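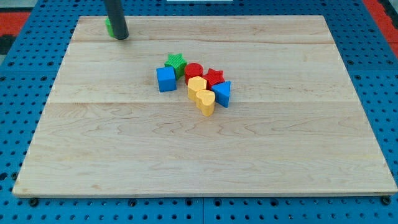
Figure 1. The cell in use: shape blocks on the wooden board, gripper at the far side.

Who Is Allowed to Touch the Board? House rules for a shared robot cell
Group project report, Plilby workshop module
Friday, June 18, 2021

1. Why we wrote rules at all

Our brief was to teach an arm to sort toy blocks. By April we had a working arm, a decent supply of blocks and eight people with eight firm opinions on how the cell should be left at the end of a session. The sorting is covered in the other group's report. Ours is on the rules, which took longer.

The cell came with a risk assessment, laminated, and a Hornatine safety binder of 177 pages. We read the binder between us in shifts. It is thorough on guarding, emergency stops and lifting equipment we don't own. It has very little to say about toy hearts and stars, or about what to do when the person before you has nudged the board and gone to lunch.

2. What we borrowed

We used the two big ideas in the robot safety standards we were taught, ISO 10218 for industrial robots and ISO/TS 15066 for people working close to them. The first idea is that you assess the whole application, including the tool and whatever the tool is holding. A slow arm with a sharp object is still a sharp object on the move. The second is that limits on speed and force belong to a particular task, so changing the task means looking at them again. Both sound obvious and we managed to forget both within a week, when somebody swapped a gripper part and carried on with the old settings.

We do not claim the cell meets either standard. Our supervisor asked us to put that sentence in and to leave it in.

3. The rules, as they stood at hand-in

Rule 1. One person has the pendant. That person says "moving" out loud before the arm moves, even when alone in the room. You feel silly for two days and then stop noticing.

Rule 2. No hands over the board unless the arm is in a protective stop. Straightening a block counts as hands over the board. So does "just" straightening a block.

Rule 3. Speed with the Skuvero controller in teaching mode stays at or below 50 mm/s. The usual ceiling for manual reduced speed is 250 mm/s, and we found that quite brisk enough to make us step back.

Rule 4. The board goes on the pegboard table in the marked position. If it has shifted, run the reference check before anything else. Do not correct for it by eye in the program and tell the next group it was like that.

Rule 5. Blocks start in a cluster or spread out, and the log says which. A tight cluster is the harder case for the gripper, with shapes touching and little room for it to get between them. Results from the two starts are never added together.

Rule 6. Anything that changes the tool, the speed or the layout gets a fresh line in the log and a second signature.

4. Did anyone follow them?

Up to a point. We logged 45 sessions under the rules. Rules 1 and 3 held well, the latter mainly because we set the limit in software and hid the menu. Rule 2 was broken most often, always by people with a good reason, and twice by the author of Rule 2. Rule 6 suffered from second signatures that looked a lot like first signatures.

Rule 4 paid for itself. Before it, we spent most of an afternoon retuning a grasp that had nothing wrong with it, on a board that had wandered by roughly the width of a pencil.

5. What we would change

The rules should have been one sheet from the start. Our first draft, modelled on the binder, ran to a glossary. The Ingvarsson cell next door has its rules on a card by the stop button, and people do read it, if only while waiting for the arm to finish.

We would also move Rule 2 out of the paperwork altogether. A light curtain along the front of the table would do the job without needing anyone to be sensible. The request form for one has been submitted and is awaiting a second signature.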